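Winter knits, week two. Sorting gloves at the Welotov workroom before they go into storage. 50 pairs, 8 bins.

Rule for fuzzy yarn: cold water, flat dry, no hangers. A hanger leaves a ridge in the shoulder or cuff.
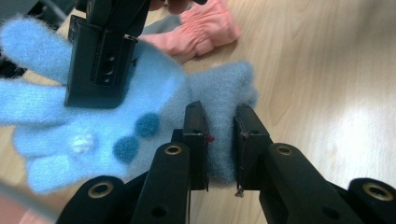

Pilling starts where fabric rubs, usually palm and thumb. Shave lightly and keep the blade off any trim. On the light blue glove that means going around three pompoms, two dark teal and one white – snip there by hand.

Cedar block in each bin. Lids on by 4 p.m.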